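Best way to store opened bottles on a marble worktop?

AshwinB
Moved into a flat with white marble worktops and I am now frightened of my own kitchen. Vinegar left a dull ring within the first week. Where do you all keep your oils and sauces? The cupboards are full of the landlord's fondue sets.

shenoy_a
Tray. A cheap one with a lip. Everything that drips lives on the tray and the tray gets washed on bin day.

Gowda344
Trays are where crumbs go to retire. Put it in the fridge door and wipe the neck before the cap goes back on. Been doing that for 20 years on marble.

shenoy_a
Olive oil in the fridge, though? Enjoy your candle.

Gowda344
It goes clear again on the side in a bit. You have to plan your salads, that's all.

janden
Whatever you do, keep them upright. Small plastic bottles with screw caps get knocked flat, and then it's the cap against gravity. My money is never on the cap.
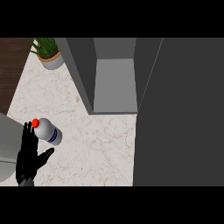
Re: sealing it

AshwinB
Noted, upright. Does sealer help? The man in the shop wanted 200 quid to come and do it.

janden
Do it yourself, it's a cloth and a dull afternoon. It slows stains down. It won't stop vinegar or lemon, as those eat the surface itself.

Gowda344
Sealer is a waste of money. I've never sealed mine.

shenoy_a
And how many rings have you got?

Gowda344
5. I put the toaster on the worst one.

AshwinB
Bought a tray. The fondue sets have been moved to the wardrobe.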